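Washing printed cotton tablecloths

plorkis813
Bought a printed cotton tablecloth and the label only says "machine wash." What temp do you all use? I don't want the print to go dull.

Mirela Quintana
30 C, inside out, short spin. I've done mine that way for 7 years and the colors are fine.
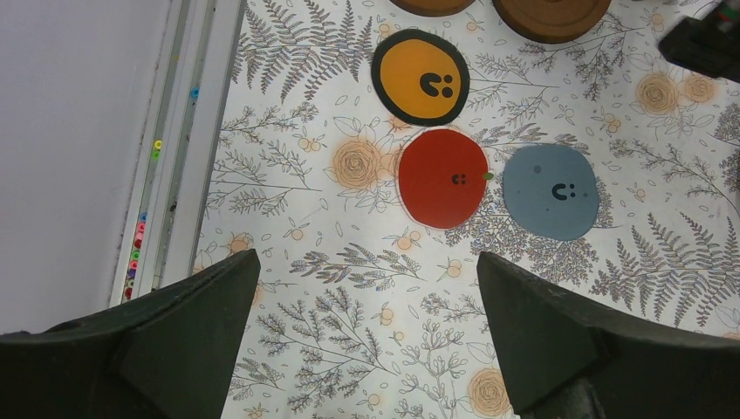
Line dry in the shade if you can. The dryer shrank one of my older ones at the hem.

arkix_40
Disagree on 30. Grease doesn't come out at that. I wash at 40 and iron on the back.

Mirela Quintana
I treat grease with dish soap first. 40 faded my napkins.

plorkis813
Going with 30 and dish soap. Does vinegar do anything?

arkix_40
Not for me.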